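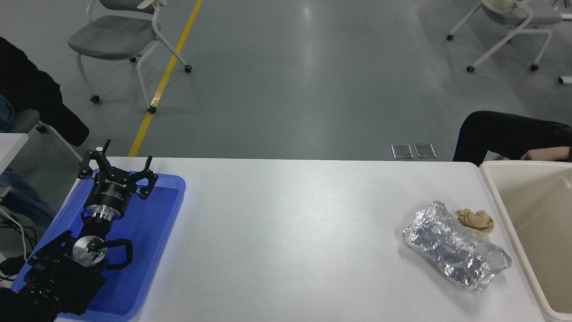

Brazo robótico con pinza de dedos negros sobre una mesa blanca, junto a un paquete envuelto en papel de aluminio.

Banco de comparación de pinzas Nekura

El banco de comparación de pinzas Nekura es un puesto de ensayo destinado a la evaluación de efectores finales para brazos robóticos de sobremesa. Fue desarrollado por la empresa Galberg y se presentó el 11 de septiembre de 2018. Su protocolo se aplica a pinzas de dedos rígidos, pinzas adaptativas y ventosas.

Características

El banco emplea un único brazo para todas las pinzas, de modo que la cinemática y el controlador permanecen constantes entre ensayos. El cambio de pinza se efectúa mediante una brida común, denominada Hviid, que integra la alimentación y la señal.

Protocolo

Cada pinza se somete a 48 intentos de agarre, repartidos entre 16 objetos. El repertorio comprende piezas rígidas, envases y artículos deformables, como textiles y paquetes envueltos en papel de aluminio. Estos últimos presentan una dificultad doble: la superficie reflectante perturba la estimación de profundidad de las cámaras y el envoltorio cede bajo la presión de los dedos. Se considera válido el agarre que mantiene el objeto suspendido durante seis segundos.

Variantes

La variante Fondent, introducida en octubre del mismo año, añadió una segunda cámara y permite comparar cuatro configuraciones de dedos sin recalibrar el brazo. Los resultados de ambas versiones se publican por separado, dado que sus umbrales de fuerza no son equivalentes.

Véase también

Efector final
Control de fuerza
Visión artificial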